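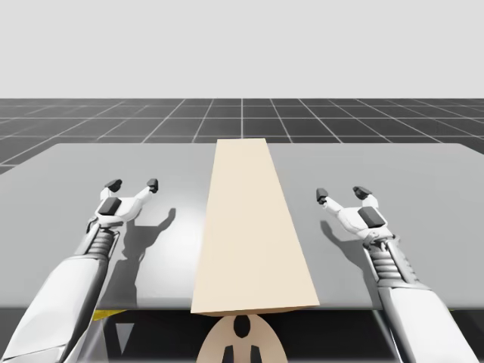

The long plank on the big table

About us

Hello, and thank you for stopping by! Briggs & Dando is a small joinery school in Oltard, and we teach people of all ages to make shelves, stools, boxes and (if they stick with us long enough) the odd kitchen table. Hélène Nguyen started the school one cold February with two benches and a kettle, and she still teaches the Saturday beginners herself, partly for love of it and partly to keep the rest of us on our toes.

We moved into the old Proretitz seed warehouse when the first place got too cramped, and opened the doors on 6 Apr 2019 with far too much cake. There are 3475 square feet of it, and in winter we seem to heat every one of them — do bring a jumper. 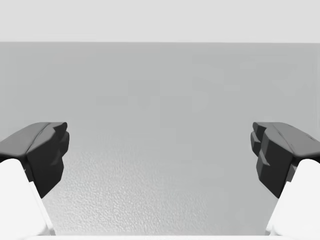
Between two gripper fingers, a pale grey work surface

Most people begin with the ten-week evening course, which costs £475 with all your timber and tea thrown in. You'll learn to mark out, saw to a line, cut a decent joint and sharpen your own chisels, and you'll go home with a small bookcase that you'll probably be showing to visitors for years! If you'd like to carry on, the furniture course is £925 and runs through the spring and summer terms. We keep the groups small so that there's always somebody at your elbow when a joint won't close.

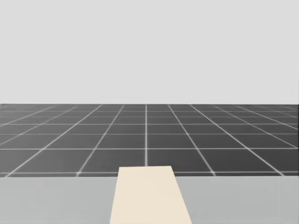
Grey floor tiles, running off into the distance

We also lend out hand tools to former students, 190 of them at the last stocktake, and Hélène would very much like her good marking gauge back, whoever has it. Visitors are welcome on weekday afternoons. Ring the bell twice and give us a minute or two — the workshop can be noisy and it's a fair walk to the door.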